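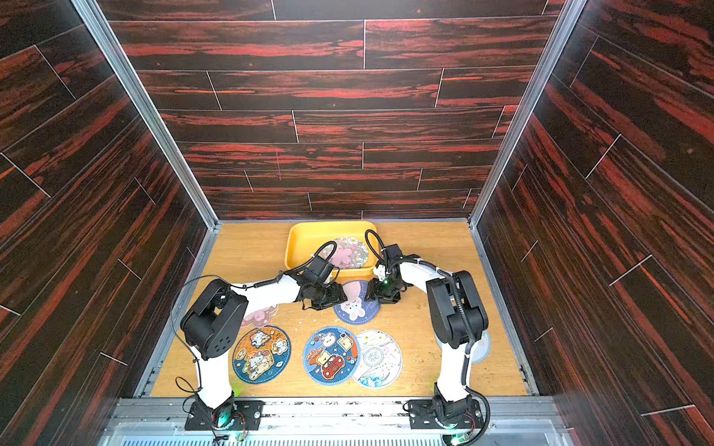

Häufige Fragen zu unseren Untersetzern und zur Tischpflege

Wie reinige ich meine bedruckten Untersetzer am besten?
Bitte nur mit einem leicht feuchten, weichen Tuch — und danach gleich trocken nachwischen. In die Spülmaschine gehören sie leider nicht, auch wenn die Versuchung nach einem langen Abend mit Gästen groß ist (wir kennen das nur zu gut!).

Mein Holztisch hat dunkle Flecken bekommen. Lässt sich das noch retten?
Meistens schon, also bitte keine Panik! Bei geöltem Holz schleifen Sie die Stelle vorsichtig in Faserrichtung an, wischen den Staub gründlich ab und ölen dünn nach.
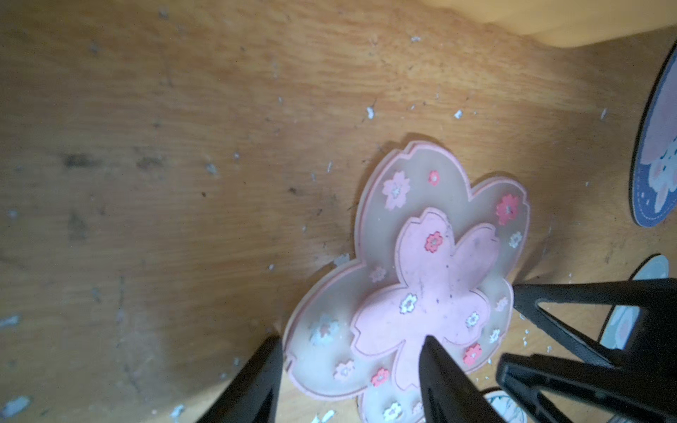

Lassen Sie das Öl über Nacht einziehen und stellen Sie in dieser Zeit auch wirklich nichts darauf ab. Bei lackierten Tischen fragen Sie lieber erst bei uns nach.

Welche Untersetzer gibt es bei Verka?
Die Serie Veloso ist rund und schlicht, die Serie Porow hat eine Korkunterseite und eignet sich auch für schwere Krüge. Beide kommen im Set zu 4 Stück.
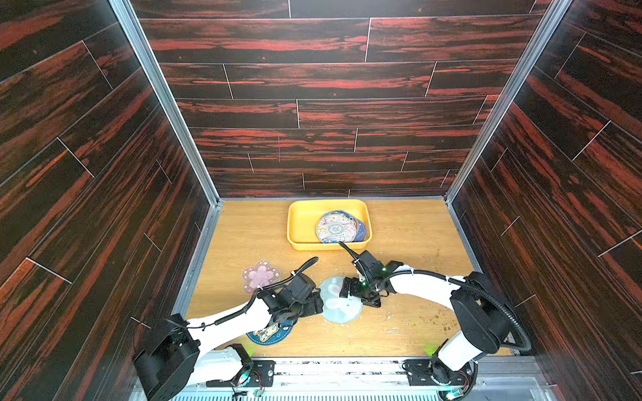
Was kostet der Versand?
Ab einem Bestellwert von 50 Euro liefern wir innerhalb Deutschlands kostenlos, und in der Regel ist Ihr Päckchen nach zwei Werktagen unterwegs.

Kann ich auch größere Mengen für eine Hochzeit oder ein Café bestellen?
Aber gern! Bei mehr als 50 Stück machen wir Ihnen ein eigenes Angebot. Schreiben Sie dafür einfach an Judite Louro, sie kümmert sich auch um Sonderwünsche bei Farben und Motiven und schickt Ihnen vorab ein Muster zu.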